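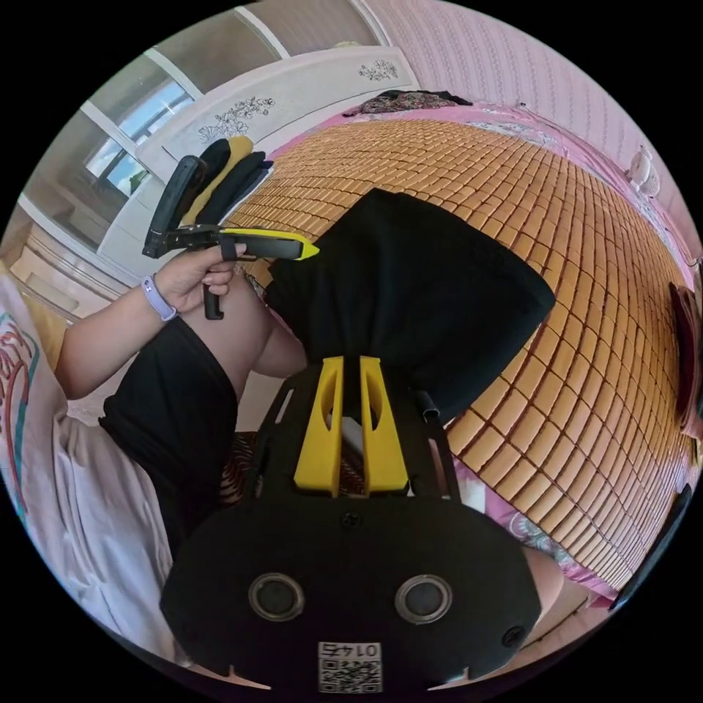 **Bedroom check, Unit 508, Wandberg House** (April, 2 pm)

- [x] Tile mat lies flat on the bed. *Love these mats for summer! Run a palm over it for cracked or lifted tiles.*
- [x] Sheet tucked in all round
- [ ] Wardrobe doors close fully. *Left hinge squeaks, oil it next visit.*
- [x] Wardrobe fixed to wall
- [x] Clothes folded and off the floor. *Great progress on the dark pile!*
- [ ] Smoke alarm tested. *Needs a new battery, Rirano has spares.*

Recheck at 16 days.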